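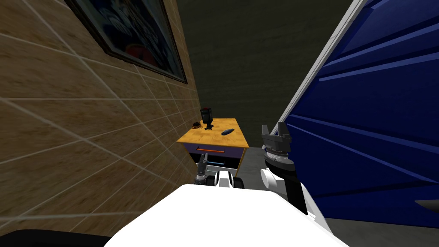

My pre-run checklist for the Plolik planner covers the software side only, so if you came looking for the battery and cabling sheet, that's the one Alcides Holanda keeps. I wrote this after we moved to the new release in February and I got fed up with answering the same questions twice (mostly from myself). Tick the items in order, and scribble next to them as much as you like! Tight spots get their own item, number 3, and a nightstand standing between a tiled wall and a big blue cabinet is a fair sample of what I mean: one arm at the front and one to the right, small things on the top, and not much elbow room for either.

1. Scene loads with the right seed. OK. I used 1003. Write it down before you press go.

2. Joint limits read from the Pikirex file. OK, after a restart. The old limits were still cached, which cost me a good cup of tea's worth of swearing.

3. Collision margin in narrow places. Needs a look. I've got it at 20 mm. Any more and the planner sulks next to furniture, any less and I start wincing at the elbows. Leonidas Bakalis wants it set per link, and I think he's right, but that's a job for after the Julau tests.

4. Both arms in the same planning group. OK. Please do check this one, a left arm planned alone has no idea where the right one is going.

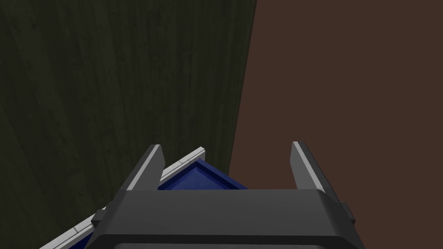
Page last changed: October 9, 2026

5. Wrist view lines up with the gripper model. OK. Both fingers should show up in the view, with whatever lies past them visible through the gap, like the blue corner and the bit of white strip here. Turn on the overlay and see that the finger outlines sit on the fingers.

6. Finger mask on. Fail, then OK. Without it the perception node takes our own fingers for obstacles and the plan comes back empty.

7. Planner timeout. OK at 1000 ms. Reuter, our log viewer, turns the row orange if you go over.

8. Stop command tested from the keyboard and from the script. OK both ways. Do it even if you did it this morning.

9. Log folder has space. Just about. I deleted nearly 2605 old files and felt marvellous.

Still open: item 3, and a proper warning for item 2 so that a stale cache shouts at you. Add your comments under mine and put your initials on them, please.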